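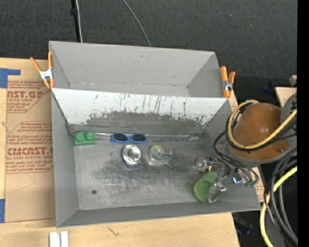
A gray bin with two compartments, a divider between them, a spring clamp at the upper left corner and another at the right end of the divider.

How does a clamp hold on when no one is squeezing it?

I love spring clamps. They look a bit like giant clothespins, and they work the same way! Look for the orange handles. Each clamp has two of them, with silver metal in the middle and a spring to do the hard part. When you squeeze the handles, the tips open. When you let go, the spring wants its old shape back, so it pushes the tips together and they bite down on whatever is between them.

Squeezing the handles takes muscle (try it, your hand gets tired fast). But holding on takes no work from you at all. You could go eat lunch and the clamp would still be gripping.

Now find the green block at the back of the big compartment. See the two round studs on top? Toy blocks like that hold on too, but they have no spring. They just fit together very tightly, and the rubbing between them, called friction, keeps them from sliding apart.

Try it at home: clip a clothespin to the edge of a cardboard box, then tug gently. Which way is hardest to pull it off?

Edith Castaño, Rilville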